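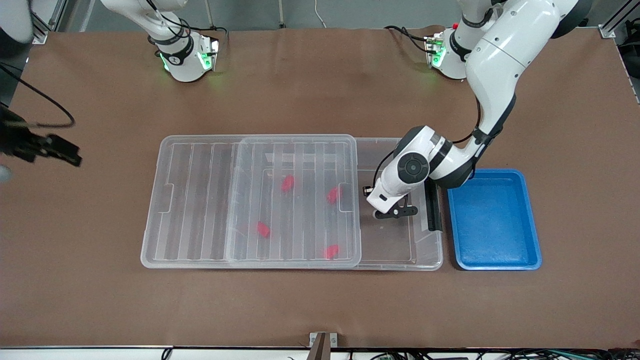

Sorin Shehu thinks the shallow bin is the wrong choice for the Clinard parts and would go back to the deeper Rutkowska one. His argument is that a long, low wall lets small pieces ride up and over when the bin is slid along the bench. Noted. I want numbers before changing anything.

10/10/26

Bin comparison, continued from September. Clear plastic, long format, set lengthwise on the brown top, with the blue tray to the right of it.

Slide test: bin loaded with 90 mixed pieces from the Clinard stock, pushed the length of the bench and back, 25 passes. Two pieces over the wall, both on the return, both at the short end. Repeated with the load kept to the left half: none over. The deep bin lost none in either condition, but picking the last few pieces out of its corners took noticeably longer. Did not time it. Should have.

Static: film washers still cling to the floor of the clear bin after wiping with a dry cloth. Damp cloth with a drop of Tunano cleaner fixes it for the morning at least.

Glare: the brown surface throws back the overhead light, and small clear parts are hard to find against the bin floor. Cristóbal Riquelme suggests a matte liner. Flonance sheet is on the shelf, needs trimming to 5 mm short of the walls or it buckles.

Total stock to sort is some 3,000 pieces, so the corner problem matters more than two spills.

To do:
- time the last ten picks, both bins
- cut liner, repeat glare check with lights at half
- ask Sorin which parts he saw go over, and at what fill
- smooth the faint creases in the bench surface before the next slide test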